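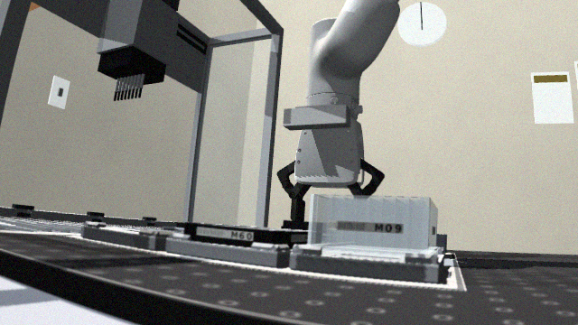 The simulated arm with its gripper over the box marked M09. The flat plate marked M60 stands in the next holder.

Gallery: collecting examples at Tuvuvstead
Text and renders: Kristof Segers, 2024-06-20

On this page I show our work for the Prundon project, in which a learning system must learn to move labware between places on a deck. All examples come from simulation. Until now we have kept 854 runs, and 41 more are waiting for a check by hand.

The labels are part of the task. In each run the system receives a short instruction with the label of one piece, for example M09, and it must choose the correct one. Low plates and high boxes need a different grip height – this was the most difficult point in the first 7 days of collecting.

The pipette head on the gantry is in the model too, so the arm has to learn a path which respects it. Wall, light and camera position can be changed between runs.

Next gallery: the same task on the Inby deck, planned for the end of June. Questions about the files can be sent to me at the Tuvuvstead office.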